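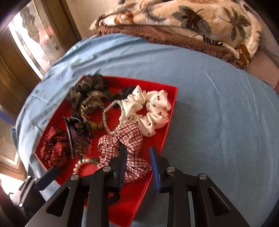
Fig. 1. Scrunchies, hair ties and bracelets in a red tray, before sorting.

4. Sorting hair accessories and bracelets

This section covers small soft items (scrunchies, hair ties) and beaded bracelets that have ended up in one tray. It applies to the Peltach drawer insert and to any shallow box you already own. The insert does very little that a shoebox lid won't, and you should try the lid first.

Earlier editions of this guide, written by Frans Van Damme, told readers to sort by colour. We tried it and have dropped it. A plaid scrunchie is red to one person and white to another, and the arrangement rarely lasted until the end of January.

4.1 Before you start

Pick a flat surface with a plain cover. A made bed will do, provided the sheet is pulled smooth where you intend to work. Small beads roll into folds.

You will need:
The tray
A second tray, lid or plate
A soft dry cloth
A small bag for anything you are throwing out

Note: The Pradau label sheets supplied with some inserts are optional. We have yet to meet anyone who reads a label to find a scrunchie.

4.2 Emptying the tray

1. Set the tray down flat, away from the side of the bed.

2. Lift out the bracelets first. In a mixed tray like the one in Fig. 1 they tend to lie under or between the scrunchies, and a strand of pearls is easily dragged along with a fistful of fabric.

3. If a bracelet will not come free, stop. Lift the fabric off it and try again.

4. Take out the scrunchies and thin hair ties one at a time and lay them side by side on the sheet.

5. Wipe the inside of the tray with the cloth.

CAUTION: Do not tip the tray out. Old bracelet elastic can give way without warning, and loose beads are a choking hazard for small children and pets.

4.3 Deciding what stays

6. Stretch each hair tie gently to twice its resting width and let go. If it stays slack, put it in the bag. The claim that hot water brings tired elastic back to life is widely repeated, and our results with it were poor.

7. Look over mesh and tulle types for snags. Gold flecks and similar decoration may shed, so keep these apart from anything pale.

8. Check satin types for pulled threads, especially at the seam. A small pull can be eased back with a blunt needle. A long one usually can't.

9. Put aside any item you have not worn since last summer. Whether you then part with it is your own affair. Advice that you will "feel lighter" afterwards is not something we can confirm.

4.4 Refilling

10. Place the bulkiest scrunchies along the far side of the tray, standing on edge if they will stay up. Puffy ones often won't. Lay those flat.

11. Put flatter scrunchies in front of them, in a single layer. Patterned ones (cherries, plaid, dashes) should go with the print showing if you choose by pattern in the morning.

12. Loop thin hair ties, such as the leopard-print one in Fig. 1, over a short piece of card. Left loose they work their way to the bottom.

13. Move bracelets to the second tray or lid. Lay each one in an open loop with no other bracelet across it.

Note: Châu Lò, who tested this section, kept her bracelets in with the scrunchies and says they come to no harm. She may be right. We still advise against it for strung pearls, real or otherwise, if there is anything rough-edged in the same tray.

4.5 Dividers

The Cuypers divider set has 2 strips, which slot across the tray. The packaging says they will stand up to 3,000 openings of the drawer. We have not opened a drawer 3,000 times and can't say. In ordinary use the strips lean when one side is fuller than the other, and soft items creep underneath.

14. If you do fit dividers, push them fully down before refilling.

15. Leave a finger's width free at the top of each section.

CAUTION: Do not glue the strips. Glue residue marks light-coloured satin.

For washing, see section 5. For rigid items such as clips and slides, see section 6, which also covers the Borkov hanging strip and why we no longer use it.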